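Folding black clothes on a light surface

21 April 2020

The drawer under the bed is 59 cm deep on the inside. I measured it after the third time it jammed on a sleeve. Everything I own in black had been going in there rolled, which wastes the corners and leaves a crease pattern that takes an iron to remove. So I have gone back to flat folding, and these are my notes.

First, the surface. A dark bedspread is a bad choice for dark clothes. The outline of the garment disappears and you end up finding the hem by touch. A wooden table has good contrast but the cloth slides when you pull on one side. A plush blanket in a light color solves both problems: the pile holds the fabric where you put it, and the edges are easy to see. The drawback is fiber transfer. New plush sheds, and black cotton shows all of it. I wash a new blanket twice before I fold on it.

Second, the order of work. Large pieces go first, while there is still room on the bed. I lay the garment down, find the longest straight seam and line everything up from that. If there is a peak or a ridge in the middle, I pull from the two opposite sides until it drops. Pressing down on a ridge only turns it into a crease.
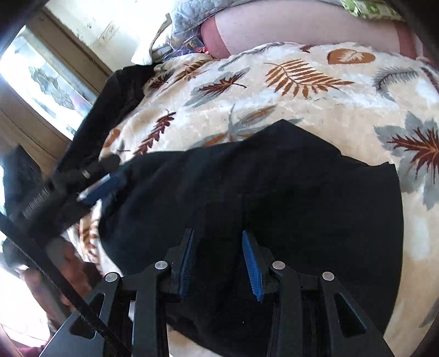
Trorkley Home Textiles Club – Folding and Storage Section

A big black piece on the cream leaf-pattern blanket, before any flattening. The fold standing up past the center is the part to deal with first. The soft creases on the left half are minor and normally go when the cloth is drawn outward. There are also a couple of pale specks of lint on it, small enough to leave until the end.

Third, the folds. I use thirds across the width, then halves along the length. For a drawer of my depth this gives two rows with a gap of 4 cm at the back, enough to get fingers behind a stack. Quarters across the width make a narrower packet, but it is thicker and tips over when the one next to it is taken out.

Lint comes last. I tried a Mustholm roller and a plain damp cloth. The roller is faster on smooth fabric. On anything brushed it lifts the nap, and the damp cloth does a better job with short strokes in one direction.

I keep a stack to 10 items. Above that the bottom ones take a hard line at the fold, and the drawer front starts to bow. The drawer is a Zekutcombe, bought in November, and the base panel is thin.

Next on the list is the winter bedding, which does not fit in any drawer I have. I am considering the flat Chiang storage bags – the ones with the zipper on three sides – but I want to check the closed height against the bed frame before ordering.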